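Food box lids, two hands and a few things I changed at my own bench

I teach robot arms to do kitchen chores for a living, and it has made me a lot fussier about my own kitchen. Heather Ogilvie and I spent most of February on nothing but lids (yes, really!), and a few of the results came home with me.

The task sounds easy. Open a latched plastic box, take out the thing inside, put it down. We recorded 633 demonstrations, with one of us steering both arms by hand, and trained the same policy two ways. In one set the box could sit at any old angle. In the other we kept it lengthwise, front to back, for every run. The tidy set learned faster, but it went to pieces as soon as I nudged the box 15 degrees. The messy set took longer and hardly noticed. So now we mix them, and start every run with both grippers up and open, well away from the plastic. 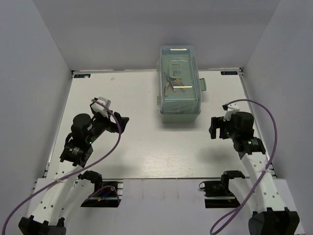
Lid closed, grippers up, one on each side. The green tab on the right is the latch.

Now for the bits you can use without a robot:

Hold the box before you pull the latch. The failures we saw most were one-handed ones, where the whole box skated across the table and the lid stayed shut. One hand steadies, the other opens. I'd been doing it wrong with my lunch for years.

Put long things in with the handles toward a corner. Scissors or tongs lying flat against a side wall are miserable to get hold of, for a gripper or for cold fingers.

Go for see-through boxes if you can. Ours is a pale green one and you can tell what's in it with the lid on, so there's no opening three to find one.

Keep the table plain and clear around whatever you're opening. Glare off a shiny rim bothered our policy quite a bit, and if your counter lamp sits low, try moving it back.

Niall Gourlay wants us to go to 1000 demonstrations before we write any of it up properly. I'd like to try screw-top jars first, and we're still arguing about it.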